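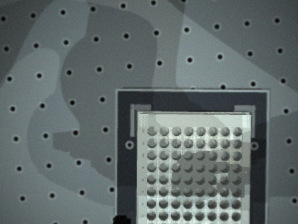
Questions about sending us your well water

We receive the same questions by phone and by e-mail many times in a season, so I have written the answers on one page. If your question is missing, please write to us. The answers are for private wells in Skonddale and the villages near it. For swimming places and for town water other rules are valid, and you should ask the town.

Who can send a sample?

Everybody who drinks from a private well, also tenants. You do not need permission from the owner of the house, but we recommend that you tell the owner, because the repair of a well is usually the owner's matter.

Which test should I order?

Most households order the basic test. It includes bacteria, nitrate, iron, manganese, hardness and pH. If your well is drilled into rock, please order the basic test and the metals test together. Arsenic and uranium have no taste and no colour, and a drilled well can have them even when the neighbour's well has not.

If there is a baby in the house, or a baby is expected, write this on the form. We then do the nitrate first and telephone you if the value is high.

Can I use my own bottle?

For bacteria, no. The bottle must be sterile, and a bottle which was washed at home is not sterile, also when it was boiled. We send the bottles by post without cost when you order. The small bottle with white powder inside is for bacteria. Do not rinse the powder away! It removes chlorine from the water and it is meant to be there.

For metals we send a second bottle, without powder. Please do not exchange the caps.

How do I take the sample?

Choose the kitchen tap, or the tap which you drink from most. Remove the strainer from the end of the tap if it can be removed. Let the cold water run until it feels evenly cold. Then wash your hands, open the bottle, fill it up to the line and close it again. Do not put the cap on the table and do not touch the inside of it.

For the metals bottle it is different. If you want to know about the well, let the water run first as above. If you want to know about the pipes, fill the bottle in the morning before anyone has used water. Mark on the form which way you have chosen, otherwise we cannot say what the result means.

I have a filter. Should I take the water before or after it?

It depends on what you want to know. After the filter you learn what you drink. Before the filter you learn what the well gives. When the filter is new, or when you suspect that it does not work well, it is good to take both. These are then two samples and we charge for two.

How quickly must the sample arrive?

The bacteria bottle should be with us on the same day, or at latest the next morning. Keep it in the refrigerator until you leave, and carry it in a cool bag. It must not freeze. A sample for metals only can wait some days and can come by post.

Where do I bring it?

To the laboratory at Pastent, the door at the back of the building, under the small roof. There is also a cool box in the Ruotsalainen hardware shop, which we empty every working day at noon. If you leave your bottle there after noon it will be picked up the next day, and for bacteria this can be too late.

What does the test cost?

The price list is on the order form. The price includes bottles, the analysis and a written report. It does not include a visit. If you wish that we take the sample at your house, please ask for an offer — the cost depends on how far we must drive.

My report says that the hardness is 200 mg/l. Is this dangerous?

No. Hard water is not harmful to drink. You will see white marks in the kettle, and the washing machine needs more washing powder. Soft water can be more troublesome for copper pipes.

What does "coliforms found" mean?

It means that water from the ground surface can get into the well. Often the reason is a cracked ring, a loose cover, or a lot of rain before the sampling. If the report says E. coli, do not drink the water without boiling it, and call us the same day. If it says only other coliforms, check the cover and the ground beside it, repair what is necessary and send a new sample.

How often should I test?

Every third year is enough for most wells. Test sooner if the taste, smell or colour has changed, after a flood, or after digging close to the well. Many people send a sample in September, when the summer guests have gone home, and the waiting time is then somewhat longer.

Can you tell me which filter to buy?

We do not sell filters and we do not recommend a seller. We can tell you which substances must be removed, and with this information you can compare the offers. Ask every seller how often the filter material must be changed and what it costs.

Who sees my result?

Only you and the laboratory. If you ask us in writing, we send a copy to the Tillemus water association, which keeps a map of the groundwater in the area. Your name is not on the map.

Whom can I ask about my report?

Leena Peltonen answers questions about reports by phone in the mornings. Please have the sample number ready, it is at the top right of the first page.

Page updated 9/29/20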